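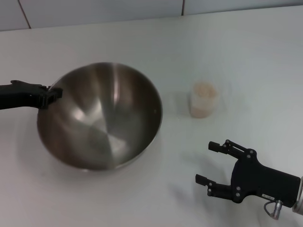 Kiều Từ
Bei uns in der Großküche Tidden läuft das seit November, und die Stunden sind bisher nicht gekürzt worden. Was sich geändert hat, ist der Vormittag. Früher haben wir zu dritt abgewogen und gemischt und dabei geredet, jetzt stehe ich allein daneben und fülle Becher nach.

kessel_nord
Wie viele Portionen macht ihr am Tag? Wir sind bei 900, und die Geschäftsleitung will zwei Stationen von Prollbridge für die Trockenzutaten. Zwei Arme, Schüssel festhalten, Becher auskippen. Mehr soll es erst mal nicht sein.

Kiều Từ
389 an normalen Tagen. Getreide und Reis gehen über die Station, Gewürze machen wir weiter von Hand. Für die Schüsseln ist immer noch jemand von uns zuständig, auch fürs Spülen.

Fruehschicht63
Nicht gekürzt heißt nur: noch nicht gekürzt. Bei Fraser sind zwei befristete Verträge ausgelaufen und nicht ersetzt worden. Gekündigt wurde keinem, steht dann auch so im Aushang.

kessel_nord
Das kann man der Maschine aber schlecht anlasten. Bei uns fehlen seit dem Sommer Leute, auf die letzte Ausschreibung kam eine Bewerbung. Ich hebe die großen Edelstahlschüsseln seit Jahren und meine Schulter merkt das.

Fruehschicht63
Die Schulter merkt es weiterhin, oder wer trägt die volle Schüssel zum Kessel?

kessel_nord
Wir. Stimmt schon. Einen Wagen hätte man auch so kaufen können.

m_oelze
Zur Praxis: Laßt euch die Einweisung als Arbeitszeit schreiben. Bei Somora sollten wir das nach Schichtende machen, das hat der Betriebsrat gestoppt. Und klärt vorher, wer bei Störung ranmuss. Bei uns war das immer die Person, die gerade am nächsten stand — ohne Zulage.

Kiều Từ
Genau der Punkt ist bei uns offen. Im Plan heißt es »Bedienung«, eingruppiert bin ich als Küchenhilfe. Hat das jemand durchbekommen?

m_oelze
Ja, 137 Euro brutto mehr im Monat, hat aber gedauert. Schreib dir die Störungen mit Uhrzeit auf, damit du beim Gespräch etwas vorlegen kannst.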